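# Chapter 7: Moving Goods Over Land

Most of the things people use every day were made somewhere else. Bread is baked from grain that grew in one county, was milled in a second and was sold in a third. The price a family pays for that bread includes the cost of each trip along the way. Geographers call this cost the *friction of distance*. When friction is high, people buy mostly from their neighbors. When it is low, they buy from almost anywhere.

This chapter looks at how goods move over land and how that movement shapes the places where people live and work. Water transport was covered in Chapter 6, and you should be comfortable with the terms *port*, *hinterland* and *bulk cargo* before going on.

## 7.1 A Town at the End of the Road

Stulness began as a market town of nearly 3000 people. Its farmers raised sheep and barley, and for a long time both were sold within a day's walk. Barley is heavy for its price. A cart horse pulling a load of it over bad ground also has to be fed, and past a certain distance the feed costs more than the barley brings in. Wool is different. It is light for its price, and Stulness wool was being sold in Drirnow, 16 miles down the valley, long before the barley was.

Geographers describe this difference with the *value-to-weight ratio*. Goods with a high ratio, such as wool, spices and watches, can pay for a long trip. Goods with a low ratio, such as gravel, hay and firewood, usually can't. The ratio does not tell us everything. Fresh milk has a fairly low ratio and also spoils, so before cold storage it was carried short distances and sold the same day.

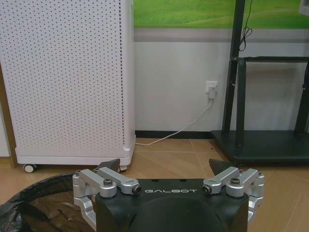

*Figure 7.1. Machined metal linkages on either side of a black housing.*

Manufactured parts sit near the high end of the scale. A small crate of them may be worth more than a wagon of barley, and a factory can sit far from its customers and still make money. What matters more to such a factory is whether the parts arrive on the day they are promised. We will return to this point in Section 7.4.

## 7.2 Fixed Costs and Running Costs

Every way of moving goods has two kinds of cost. *Fixed costs* must be paid before anything moves at all: the track, the bridges, the loading yard. *Running costs* grow with the distance traveled: fuel, wages, wear on the wheels.

A road haul has low fixed costs for the person shipping the goods and fairly high running costs for each ton and mile. A railroad has high fixed costs and low running costs. On a short trip the truck is cheaper. On a long trip the train usually is. Somewhere between the two lies the *break-even distance*, where the costs are the same.

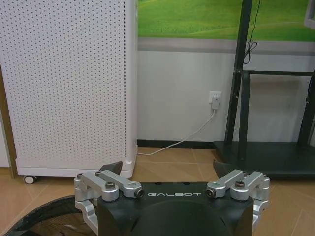 The break-even distance is not the same everywhere. In flat country with good roads it may be 200 miles or more. In the hills above Rillstead, where trucks climb slowly and burn a great deal of fuel, it is shorter, and the rail yard there handles loads that would go by road in other districts. Snow, tolls, and the price of fuel all move the figure up or down.

There is also the cost of changing from one kind of transport to another. Each time a load is taken off a train and put on a truck, someone must be paid to do it, and some goods are broken or lost. This is called a *transfer cost*. Places where many transfers happen are known as *break-of-bulk points*, and they often grow into towns. Picard is one. It had no mine, no mill and very little good farmland, but the narrow mountain line met the main line there, and every load had to be moved by hand from one set of cars to the other. Warehouses came first – then boarding houses, a bank and a school.

### Terms to know

- friction of distance
- value-to-weight ratio
- fixed costs and running costs
- break-even distance
- transfer cost
- break-of-bulk point

## 7.3 Reading a Freight Map

A freight map uses lines of different widths to show how much cargo moves along each route. The wider the line, the greater the tonnage. Before reading one, check the key. Some maps show tons per year and others show tons per day, and a line that looks important on one may be thin on the other.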